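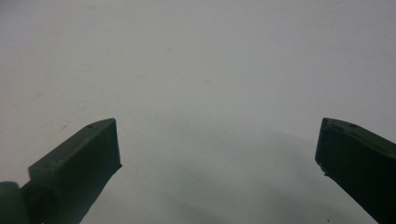
What's the best time of day to walk the Nutsugah Hill stairs in summer?

Early evening, once the sun has dropped behind the water tower and the top half of the climb is in shade.

That was the question I got most after the last newsletter, so I figured I'd put it up front before I start rambling. Mornings are pretty too, but the stairs face east and by the time most of us have had coffee they are baking. If you're an early riser, fine, go at dawn and enjoy it. I am not, so I go after supper.

For the newer readers (hi! there are a lot of you all of a sudden), a quick catch-up. I've lived in Cernport most of my adult life and for most of that time I drove everywhere, including to the mailbox at the bottom of my own street when it was raining. Then this spring my car developed a noise, the garage wasn't taking appointments, and I started walking to the store. Then I started walking past the store. Now I own a sun hat with a chin strap and I write to you about sidewalks.

The stairs go from the end of Etier Street up to the reservoir path, and there's a little metal plate at the bottom that says there are 176 of them. The hill itself is 300 feet according to the parks map, but you get a head start on the street before the stairs begin, which I'd like to think counts as a warm-up. The first time I went up I had to stop at the second landing and pretend to be very interested in somebody's hydrangeas. They were nice hydrangeas! I've since become interested in them for real and I check on them every week. The big one by the fence has gone from green to a kind of washed-out blue and I'm waiting to see if it gets any deeper.

A few things I've picked up, in no order at all:

The handrail switches sides at the third landing. If your knees are like mine you'll want to know that before you come down, not during. Going up I don't use it much. Coming down I hang on like I'm on a boat.

There's a drinking fountain at the top but it's been shut off, so bring water. I carry an old jam jar with a screw lid, and it works great except that everything now tastes faintly of apricot.

Shoes. I know, everyone who takes up walking turns into a bore about shoes, and I promised myself I wouldn't. But I spent weeks going up and down in a pair of canvas slip-ons and wondering why my feet hurt, and when I finally put on the ugly gray sneakers from the back of the closet my feet stopped hurting. That's all I have to say on it. Lace them tighter for the way down and your toes won't jam into the front.

The steps between the second and third landings are uneven. They're older than the rest and somebody patched them at some point with whatever they had on hand. Look down for that stretch and save the view for later.

Now, the view. Everyone talks about the reservoir end, where the benches are, and it's a good view, don't get me wrong — you get the harbor and the ferry dock and on a clear evening the islands. But I've come to like the one from the fourth landing better. There's a gap between two houses and you can see straight down into the old cannery yard, where there are always gulls having an argument about something. I've eaten a lot of sandwiches on that landing.

Kofi Osei wrote in after the last issue to tell me I'd gotten the history wrong, and he's right, so let me fix it. I said the stairs were built for the people who worked at the reservoir. Kofi's grandmother lived on Etier Street as a girl and the way she told it, the stairs were there before the reservoir was. They were for the laundry women who lived up top and carried the wash down to the boarding houses near the dock, then carried the next load back up. I've thought about that every time I've gone up since. I get winded with a jam jar and a sandwich. He also says there used to be a bell at the top that kids would ring and run away from, and that the post it hung on is still there behind the blackberries. I went poking around for it and came home with scratches and no post. If any of you have found it, please tell me which side of the path to look on.

I also want to answer the person who asked if I count my steps. I did for a while. My sister gave me one of those little clip-on pedometers and I got very taken with it, and I'd find myself marching around the kitchen before bed so I could hit 4,000. Then it went through the wash in a pair of shorts and I decided not to replace it. I walk the same amount as before, as far as I can tell, and the kitchen floor is getting a rest.

If the whole climb sounds like too much, there's a much gentler way up. Take the service road from the back of the library. It winds around the hill and comes out by the benches, and it's paved the entire way, so it's fine for strollers. It takes longer and there isn't much shade in the middle, but the wild sweet peas are out along the ditch right now and they smell wonderful. I sometimes go up by the stairs and come back by the road, and my knees thank me for it.

One bit of news, too. The city put up a notice at the Etier Street end, dated June 19, 2020, saying the lower flight will be closed for repairs in September. It doesn't say for how long. The upper landings will stay open and you'll be able to reach them from the side path next to the church, so we won't be shut out completely. I'm glad they're doing it, I just hope they leave the old iron railing alone. It's wobbly in one spot and rusty in several, but it has those curly bits at the ends that I've gotten very fond of.

Next time I'm planning to write about the creek trail, provided it dries out enough for me to get past the footbridge. I tried it last week and lost a sock. I'd also love to hear about your own favorite walks, especially the dull ones. I don't need a waterfall. Tell me about the alley you like, or the block where the same cat is always sitting on the same wall. Just hit reply and it comes straight to me, and if it's all right to print your name, say so in the note.

And if you see someone on the fourth landing with a sun hat and egg salad, come say hello from the next landing down.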